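Home Visit Collections Learn Families Contact

Parri Film Museum, Pisotgate
Learn: Young Readers' Pages

How Did Silent Films Tell a Story?

The first movies had no recorded voices. Audiences watched people laugh, argue and run for trains, and they heard none of it. Even so, they followed long and complicated stories from beginning to end. This page explains how filmmakers made that possible. It is written for readers from eight to eleven years old, and adults are welcome to read along.

Were silent films really silent?

The films were silent, but the theaters were not. Almost every theater had a piano, and a large one might have an organ or a small orchestra. The musicians watched the screen while they played. When a storm came, the music grew loud and fast. When two friends said goodbye, it became slow and soft.

Some films arrived with a list of music to play. For others, the pianist had to make up the music on the spot. A good pianist could play for two hours and never stop.

Some theaters also kept a person beside the screen to make noises. Two halves of a coconut shell made the sound of a horse. A thin sheet of metal, shaken hard, made thunder.

Acting with the whole body

Actors in silent films could not use their voices to show a feeling, so they used their faces, hands, shoulders and feet. An actor who was worried might twist a hat round and round. An actor who was angry might stand very still and stare.

The earliest film actors often came from the stage, where movements had to be large enough to be seen from the back row. On film this sometimes looked too big. When directors began to place the camera closer, actors learned that a small movement could be enough. A raised eyebrow on a large screen is as tall as a child.

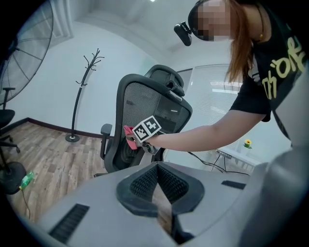
Vilmos Veres told our reading group that he always laughed at the big, waving arms when he was young, and that it was the quiet actors he remembered years later. He asked the group to watch the eyes first and the hands second.

You may wish to try this at home. Turn the sound off during a film you have not seen before and watch for five minutes. Write down what you think each person wants. Then go back, turn the sound on, and find out how much you understood.

Words on the screen

Sometimes a face and a gesture could not tell the audience enough. The filmmakers then used a title card. This was a card with words on it, filmed by itself and placed between two moments of the story. It is also called an intertitle.

There were two main kinds. One kind gave information, such as "The next morning" or "Far away, in the mountains." The other kind showed what a person was saying. The audience saw the actor's lips begin to move, then read the words, then saw the actor again.

Title cards had to stay on the screen long enough for slow readers, but not so long that fast readers became bored. People who could read often whispered the words to those who could not. Cards were also useful when a film traveled – a theater in another country needed only to change the cards into its own language.

Our museum looks after 140 title cards from a small studio called Gurneo. The longest has 31 words on it. The shortest says only "No!"

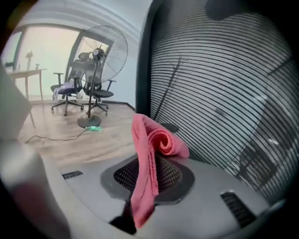 Color before color film

Many people believe that all silent films were black and white. In fact, a great number were colored after they were filmed. In one method, called tinting, a whole length of film was placed in a bath of dye. Blue often meant night, and red often meant fire. Amber was used for rooms lit by lamps.

A slower method was to paint each tiny picture by hand with a very fine brush. A film uses many pictures for every second of the story, so even a short dance could take a team of painters several weeks.

Why are so many silent films lost?

Early film was made from a material that burned easily and could crumble with age. When films with sound became popular in the late 1920s, many studios saw no reason to keep the old ones. Some were thrown away, and others were lost in fires.

Films are still being found in attics, barns and closed theaters. The museum's Trullurholm store now holds 831 reels, and 304 of them have been copied so that they can be shown safely. Selected films are shown with live piano each October.

Words to know

Intertitle: a card with words, shown between parts of a silent film.
Reel: a wheel that holds a long strip of film.
Tinting: coloring a strip of film with dye.

Related pages
What Does a Film Editor Do?
Shadow Shows and Magic Lanterns
How Cartoons Move
The First Films with Sound
Make Your Own Title Cards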